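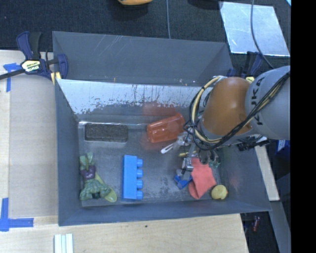

Progress report to the Sellmont Fund
Toy and Play Kitchen Library, November
Prepared by Hanna Horobets

We are halfway through the grant period and I'm so happy with where the library stands! When I wrote to you last, our donations were still in boxes in the hallway at Plustholm and we had no real way of telling what we owned. Now we have a sorting table, a set of shelves that hold up under the weight, and 115 play sets ready to lend.

Sorting
Everything that comes in goes into a big gray bin first. Donations arrive completely mixed, so toy vegetables, building bricks, plastic cups and little utensils all end up in there together and get picked out by type. We tried sorting straight onto the table in the first weeks and small pieces kept rolling off (one wooden egg is still missing). The bin fixed that. Its inside is scratched and worn by now, but it is the right size and I would rather spend your money on toys. We have not bought a second one.

Play food is by far the biggest category, and it is what families ask for most. We have lots of vegetables and far too few plates to go with them. Bricks come second. We group those by size and lend them in cloth bags of 70.

Cleaning
Hard plastic gets washed in warm soapy water and dried on racks overnight. Anything cracked is taken out. The soft and fabric pieces are slower, and we had a backlog of them all through the early fall, but the Livano washing machine from your first payment has cleared most of it. What a difference that machine has made!

Lending
100 families have signed up so far, which was our goal for the whole year. Most of them borrow a play kitchen set first and come back for bricks. The late afternoon opening, from 4 to 6, is packed, and the morning one is still quiet. I would like to move the morning hours to Procházka House, where the parent and baby group already meets, and see if that brings people in.

Returns have been better than I expected. Sets do come back with a spoon or a carrot short, and we make those up from the spare parts drawers. Only two sets have been so incomplete that we had to break them up.

Spending
The shelves came in under budget. I would like your permission to put the remaining $200 toward plates, cups and child-size pans, and a few more cloth bags. The label printer is still to be ordered; the model we picked was out of stock, and the handwritten labels are doing fine until then.

Next
Before the next report we plan to finish the printed catalog, get the last fabric toys washed, and try the new morning hours. I'll send the borrowing figures and the receipts along with it. You are very welcome to come by during an afternoon opening and borrow something yourselves!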